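Tabletop Glass Memo Board with Wire Stand

Wenanach desk and table range

Some things on a desk only need to stay there until lunch. A phone number, the order you want to do your calls in, whose turn it is to buy coffee. We went through an awful lot of sticky notes before we put one of these small glass boards next to the phone at our Zisa shop, and now there's one at the packing table, one by the register and one at home on the kitchen counter (that one mostly has drawings on it).

It's a simple thing: a pale, minty panel of frosted glass that stands upright on the table, held from behind by a thin metal wire support. You write on it with a whiteboard marker, you wipe it off, you write something else. The tint is very soft. On a white desk it looks cool and a little green, and in a darker room it goes closer to gray. We like it a lot more than bright white, which can glare at you when there's a window behind your chair.

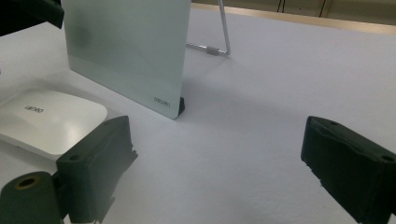
The board on its wire stand, on a white tabletop. The brand name sits low on the glass, near the corner.

Writing on it

If you've only ever used the cheap coated kind of whiteboard, glass is a treat. The marker slides along without squeaking and you don't have to press. Lines come out smooth, even the long curvy ones, and a fine tip works as well as a fat one. Red and black are the easiest to read against the green. Blue is fine too. Yellow and light orange pretty much disappear, so save those for paper.

For everyday wiping, a dry cloth is enough. If a note has been up for a week or more you may find a faint shadow left behind, and a slightly damp cloth takes care of that. Please don't use scouring powder or the rough side of a sponge! It's glass, and it will put up with a lot, but scratches are forever and they hold on to ink.

A few customers have asked whether they can use permanent marker for a heading they never want to change. You can, and plenty of people do. Rubbing alcohol on a cotton pad gets it off again when you change your mind.

The stand

The wire support is the part we get the most questions about, mostly from people who think it looks too thin for the job. It's a slim, bent metal rod that leans in behind the glass and runs back along the table, so the weight of the board rests against it. There's a small black foot at the lower corner of the panel where it meets the tabletop. From the front you barely notice any of it, and that's what we love — the board seems to just be standing there by itself.

Set it down on a flat, clean surface. Crumbs and grit under the edge will make it rock a little, and a quick wipe of the table fixes that. On a very slick surface, such as a glass desktop, you can put a thin mat under the whole thing.

When you write, rest your free hand lightly on the top edge. You'll do this without thinking after the first day or so. If you tend to lean in hard when you write, lay the panel flat, write your note, and stand it back up.

Where people use it

We asked the regulars in our Saturday workshop where theirs ended up, and the answers were all over the place. A reception counter. A sewing table, for measurements. A music stand's worth of space beside a piano. One family keeps theirs on the breakfast table for spelling words, and the board at the Dambrauskienė bakery has the day's special on it, rewritten every morning before the doors open.
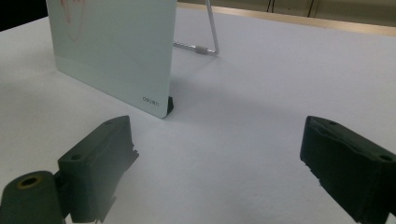
Kids take to it right away, by the way. Give them a red marker and you'll have loops and squiggles up to the top in no time, and it all wipes off before dinner. For the smaller ones, stay nearby. The corners are rounded, but it's still a sheet of glass and it has some weight to it.

It's also very good for thinking. Something about a small upright surface makes you write less and choose better words. Our own Wendumis planning meetings used to fill a whole wall, and now whatever fits on the little board is what we do that week.

What comes in the box

One frosted glass panel
One wire stand
2 markers, red and black
One wiping cloth

The glass is packed flat between 2 sheets of card, with the stand in its own sleeve underneath. Lift the panel out by its long edges and check that the stand is free before you throw the card away. We've had more than one stand rescued from the recycling.

Ordering

Item number 192, in stock at the Zisa shop and by mail. Orders placed before noon go out the same day, except in November, when we close early for inventory. If you'd like several for a classroom or an office, write to us first and we'll pack them together in one larger carton, which is kinder to the glass and cheaper to send.

Replacement stands and markers can be ordered separately. Broken in the mail? Send us a photo of the box and the panel and we'll ship a new one.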